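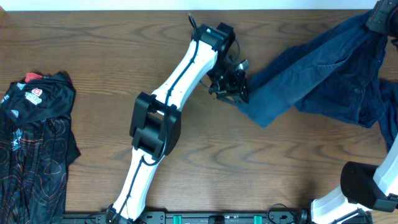 Section 6: Folding dark garments

Applies to: shirts and shorts, sorted by the Huken method.

1. Clear one side of the table for the pile. Keep black items together.
2. Check printed shirts for raised lettering. Fold with the print inwards.
3. Lay shorts flat and smooth the pocket openings.

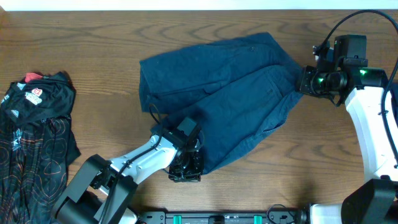 Gertraud Pfister asks whether the button should be fastened first. It should, before step 4.

4. Bring one leg over the other, seams aligned.
5. Fold the waistband down to the hems.

Caution: do not iron over prints.

Note: store under label 2718.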